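Sorting Corner: the humble bin gets its moment

If you have been anywhere near the packing room this January, you will have heard the talk about bins. Yes, bins! We have spent the last few weeks rethinking how small parts get from the delivery shelf to the people who need them, and I am so pleased with how it's going that I asked for a whole page in this issue. (I got half. Fine.)

The old way was one deep tub per color. Red bars in one, dark green in another, both stacked under the bench at the Nemport end. It looked tidy from the door, but every kit needs both colors, so whoever was packing spent the morning bending down, swapping lids and coming back up again. Aicha Benmoussa kept saying we should put the colors together in one shallow bin and set it right on the work surface where you can see everything at a glance. She was right, and she has been very gracious about it.

So now we use the gray metal bins, the ones that came over from the Rengifo store when it closed. They are a joy. The bars go in together, red and green, and we don't fuss over lining them up. Giuliana Apaza tried a batch with cardboard dividers and a batch without, and the one without was quicker to fill and much nicer to check by eye - the two colors are so different that a missing bar jumps out at you.

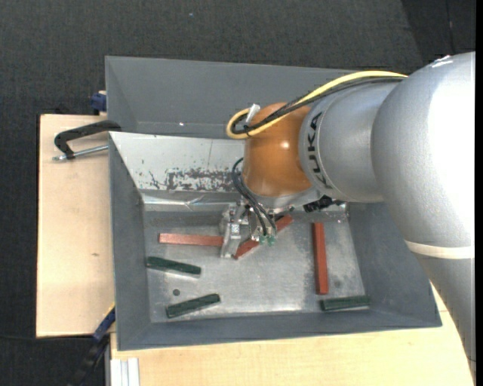

Three red, three green: a mixed bin on the pale wooden work surfaces.

We have 400 kits going out to the Ovport workshops before the spring session, and each one gets its bars from a mixed bin like this. Geert Prins has redone the bench labels to match, with the big lettering we all asked for, and the old color tubs are going to the craft room, where I'm told they are already spoken for.

A few things we've picked up along the way, in case your own corner of the building is due a shake-up. Leave some bare worktop beside the bin for the lid and your checklist. Fill the bin before you start the kit, even if you're in a hurry. And please don't drop spare screws in with the bars! They find their way underneath and we end up tipping the whole lot out at 4 in the afternoon.

Farzana Amarasinghe is now looking at whether the same idea would work for the Plurerel sets, which have longer pieces and may want a bigger bin. She has 2 trial layouts set out in room 409 and would love people to come and have a go at packing from each. It takes a few minutes, you can be as picky as you like, and she has a sheet on the door for comments.

Next issue: Maite Olmedo on shelf heights, with drawings.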